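Service Awards Should Say What the Service Was

Every October, firms in my part of the legal world send out notes congratulating former partners and staff on public honors, bar association medals and community awards. I read a lot of these notes. Most share one fault. They give the title of the award, the years of membership and a list of boards, and leave out the work.

I edited the alumni bulletin at Lundanora, a mid-sized commercial firm, for long enough to have written many of them. The standard length was 125 words. With that space, a writer can record five board seats or explain one piece of work. The board seats nearly always won. They are easy to check, and the person being honored rarely objects to them.

The result tells a reader very little. "Distinguished service to corporate governance" may mean drafting a conflicts policy that 50 charities later adopted. It may also mean attending meetings for 10 years. Both can deserve thanks, but they are different kinds of service, and a notice that uses the same phrase for both treats them as equal.

My view is that a firm should not publish a notice until it can answer a plain question: what exists now that did not exist before this person did the work? The answer can be small. A former tax associate at Firar set up a filing clinic for shop owners who could not afford advice. The clinic has handled 200 returns. That sentence took up less room than the list of committees it replaced, and it was the only part of the notice that other alumni wrote in about.

There are two fair objections. The first is confidentiality. Much pro bono work cannot be described in detail, and a client in a family or immigration matter should not find their case in a bulletin. General terms usually solve this. The type of matter, the number of hours and the change in procedure can be given without naming anyone.

The second objection is that asking for results favors projects that are easy to measure. A lawyer who advised the Lirko housing trust for many years may have prevented disputes that left no record. I accept this. In such cases the notice should describe the advice itself and how often it was given. It still should not fall back on a title.

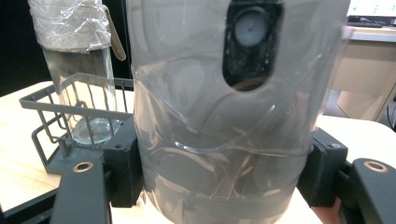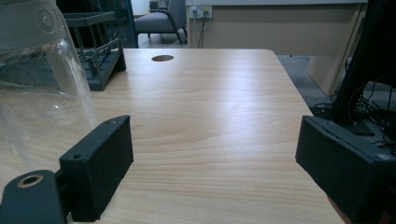
Selection is a separate problem, and a harder one. At most firms, nominations come from current partners, who nominate the people they worked with. Support staff and lawyers who left early are seldom put forward. When I raised this at Lundanora, the reply was that anyone could submit a name, but the form went only to the partners' mailing list. A form has to be where people will meet it, printed and left on a plain wooden tabletop like the one in the second photo if need be, as well as in an inbox. It should ask for the work first and the job title last.

Firms should also publish how many nominations they received and from which groups. Jenkins, a smaller practice with one office, has done this for several rounds. The figures were uneven in the first round, with almost every name coming from the litigation group. They are less uneven now. The cost was one extra paragraph in the bulletin, and the paragraph has stayed in.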